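Warnside Laboratory, Manipulation Group
Notebook entry, April, morning session
Entered by: Toon Willems

Subject: push controller, revised state estimate

Work resumed on the planar pushing stack for the Plendurel task set. The previous entry recorded that the arm would sometimes start a push from a stale block position. The fault has been traced to the Fairclough planner node, which read the tracker output once per instruction and did not ask for it again after the approach move. The planner now requests a fresh estimate immediately before contact.

Changes made to the configuration:

Control rate left at 10 Hz. The tip height is held constant during a push and is no longer part of the action vector.

Workspace limits redrawn so that the rod stops short of the front edge of the board. The old limits had been copied from the Ceklow cell and were too generous on that side.

Grouping instructions ("put the blues with the greens") are now broken into single pushes, with a check after each. The check compares the distance between block centres against a threshold per shape pair. Stars need a larger value than cubes, and the table of values is in the shared folder under tooling.

Eleven instructions were run with the new build. Two ended in a timeout, both when the target block stood against another and the planner could find no free side from which to approach. Almost all the remaining time was spent on the approach and very little on the push itself. The logs have been kept for replay.

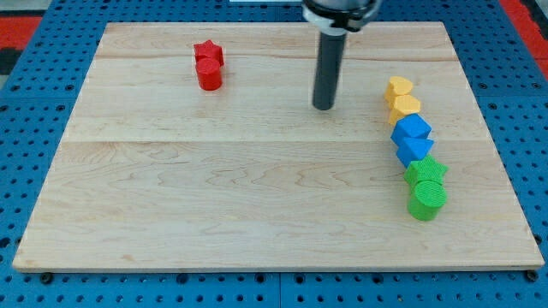

Does the tracker need to be retrained before touching blocks can be separated reliably?
Retraining is not planned at this stage. The centres it reports for touching blocks are good enough, and the fault lies in the approach search, which rejects any path passing within 6 mm of a neighbour.

To do: make the clearance a parameter and lower it for the last part of the approach — the value should be agreed with the Ceklow side before it is merged. Replay both timeouts against the new search. Add the planner version to the log header.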